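Ticket 404 - Depth readings drop out near white unit
Project: Plinitz (student robotics club, mobile base team)
Opened by: Wael Soliman
Status: Open, waiting on retest
Priority: 2

Problem
The base stops short or drifts left when it drives past the tall white unit with the perforated front, next to the white table. Everywhere else in the room it follows the planned path. Started in March after we moved to the new depth settings.

Expected
Base passes the unit and stops at the end of the table.

What happens
Planner reports an obstacle that isn't there, then clears it, then reports it again. Log fills with "range invalid" lines. Wheel odometry looks normal the whole time.

Steps tried
1. Restarted the depth node. No change.
2. Cleaned the lens. No change.
3. Lowered the exposure from 800 to 100. Fewer invalid lines, but the floor gets noisy.
4. Went back to the old config file. Better, still not right - one run in the afternoon was clean and the next one failed at the same spot.
5. Swapped the USB cable for the one from the Zumero kit. No change.

Comment, Wael
I think we have two things mixed together. The holes in the front panel are small and evenly spaced, so the stereo matching may be picking the wrong one. The floor is a separate problem. It shines in places and the depth map gets gaps there.
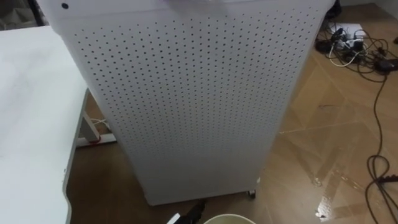
For the next run I want to mask the lower part of the depth image and see if the false obstacle goes away. If it does, we leave the stereo settings alone and fix the floor filter first. If it doesn't, tape plain paper over the panel and run the same path again.

Also move the power strip and the loose cables to the wall before driving. The base can't see the thin ones and I don't want another caster wrapped up.

Please save the full log each time, with the config file name in the title.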